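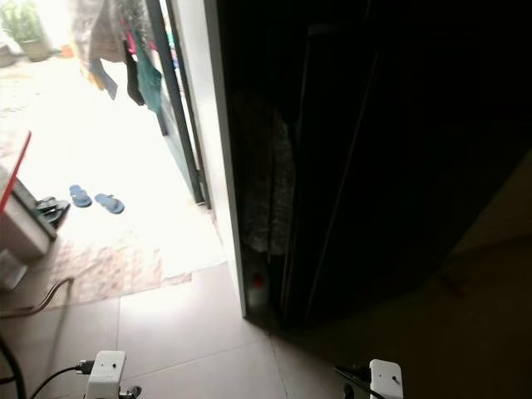

## Visit to the Samonte test house, October

Orkton rents a house in Samonte and uses it to try out arms, grippers and head cameras before anything goes to a customer. I went with Bienvenido Agbayani, who buys equipment for our shop in Uvdale. We had one question to settle: whether to replace our old parallel grippers with the Skemeo pair or keep what we have and spend the money on cameras.

Edgardo Sebastian met us at 9:30 and had us working by 10. He runs the bench in the back bedroom and decides what gets tested in the other rooms.

## The doorway

The first stop was the door to the yard. Orkton likes it for camera work. The ground outside blows out almost to white, the tile inside is mid-tone, and the right side is close to black. A head camera has to cope with all three at once. With auto exposure on, the blue flip-flops outside were still easy to make out, and so was the pattern on the mat. The dark side gave us very little. There is a gray hanging thing in there that I could not name from the camera view alone, and Bienvenido couldn't either.

Edgardo then locked the exposure for the indoor floor. The tile grout came up nicely and the yard was gone. He locked it for the yard and we lost the room. None of this was news, but it was useful to see it on the same doorway with the same lens. Orkton's own preference is to leave auto exposure on, cap the gain, and put a second camera at each wrist.

I asked about high dynamic range mode. They have it on one camera and don't use it when the arms are moving, on account of ghosting at the fingertips.

## The grippers

Both arms carried grippers in white housings, each with its own black cable plugged into the left side. I paid attention to those cables. On our cell the cable exits toward the wrist and we have broken connectors twice. At Orkton the cables run off toward the lower left of the head view, and the one on the right arm has to cross in front of the robot to do it. Edgardo said the crossing is a nuisance on low reaches and they plan to turn that gripper's mount.

We compared two units back at the bench, the Skemeo and the one Orkton has used up to now:

- **Skemeo.** Weighs 860 grams with fingers. Opens to 60 mm. Force is set in software and holds well. The finger screws are reached from the front, so a change takes a minute or two.
- **Older unit.** Lighter and opens wider, but you can feel play in the jaws when you push sideways. Finger changes mean taking the cover off.

The test was 200 grasps on each, using folded cloths, sandals and a plastic cup, with the arm speed kept the same. The Skemeo dropped 5. Orkton did not have a clean count for the older unit because the controller had been restarted partway through, and Edgardo would not give us a number from memory. I would have liked one. He has promised to send the log after a full rerun.

Bienvenido tried both by hand over the teleoperation rig. He found the Skemeo slower to close than he expected and had trouble with flat cloth on tile, where the fingertips skate before they catch. Softer pads helped. They are a separate purchase.

## Controllers

We had less time for this. Orkton runs both arms off one controller and the grippers off a small board of their own. The advantage is that a gripper can be swapped without touching the arm setup. The drawback is an extra delay between the arm stopping and the jaws starting to close. I could see it once it was pointed out. For picking up laundry it does not matter much. For our work, where parts come to the gripper on a moving tray, it might.

The board also has no connector lock - the plugs are held by friction. I would change that on day one.

## What we are doing next

Bienvenido is asking for a loan of one Skemeo gripper with the soft pads included. We will mount it on our left arm only and leave the old one on the right, so the operators can compare them on the same shift. The cable will be clipped at the forearm before anyone runs it.

On cameras, I am copying the gain cap this week and ordering one wrist camera to try. Our loading door faces the parking lot and gives us the same trouble in the afternoon that Orkton has at its yard door.

Still open with Edgardo: the older unit's drop count, the price of spare pads, and whether the gripper board can be driven straight from our existing controller.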